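**Is it worth grading a card I plan to play with anyway?**

I've got a Gindudent promo from the first print run that I pulled out of a bulk box back in February. It's the foil version, number 291 in the set, and by my eye it's in great shape. One of the back corners might have a tiny bit of whitening, but I have to tilt it under a lamp to see it.

My problem is that I run this card. It's in my main deck and I've been shuffling it double sleeved for months. A guy at my store offered me $91 for it raw and told me I was nuts not to send it in. So do I grade it and buy a beat-up copy to play with, or just keep playing it? I've never sent anything off before and the fees page made my eyes cross.

Also, does double sleeving hurt the foil? Mine has a very slight curl now and I don't remember it being there.

– Seren Kneath

---

**Answer from Sheena Leckie** (accepted)

Fun problem to have! I'd start with what a played copy costs, and go by sold listings. The asking prices on that card are all over the place and half of them have been sitting there since forever. When I picked up my Staltarach foil I found a moderately played one for $31, and that's the one that lives in my deck. The nice one stays in a binder in the closet.

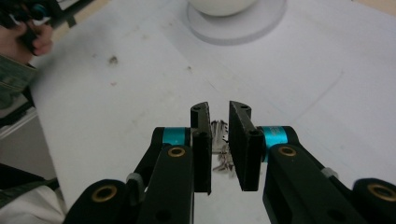

So say you can find a played copy for something like that. Now you've freed up the clean one, and you can decide about grading without your deck being part of the decision. I'd do that step first no matter what.

On grading itself, the corner is what worries me. Whitening you can see under a lamp is whitening a grader will see too, and with modern foils the top grade gets most of the premium. Anything below that tends to sell close to raw once you take out the fee, shipping both ways and insurance. I've sent in 3 cards in my life and made money on exactly one of them (the other two I was SO sure about). If you do go for it, check the centering on both sides and look at the surface at an angle for print lines. People get fixated on corners and forget the back entirely.

As for the curl, I don't blame the sleeves. Foils curl when the humidity changes, because the foil layer and the cardboard don't move the same amount. Put it in a snug inner sleeve, then a rigid holder, and leave it alone somewhere that isn't a basement or a car. Please don't stack dictionaries on it. I did that once as a kid and got a nice dent from a staple.

If it were mine I'd keep it raw, buy the cheap one, and hang on to yours until the next Gindudent reprint news settles down.

---

**Answer from Triantafyllou**

take the 91. they're going to reprint it

---

**Answer from Nureo**

I'll go the other way and say just play it. You pulled it from bulk, you've had months of games out of it, and it makes you happy. I sold all my nice foils a few years ago and replaced them with regular copies and I kind of miss them every time I draw one.

Agree with Sheena about the humidity. Little packets in the deck box helped mine – swap them out now and then, they stop working after a while. And check your event rules on curled foils, since a judge can call it a marked card if it sits up in the deck.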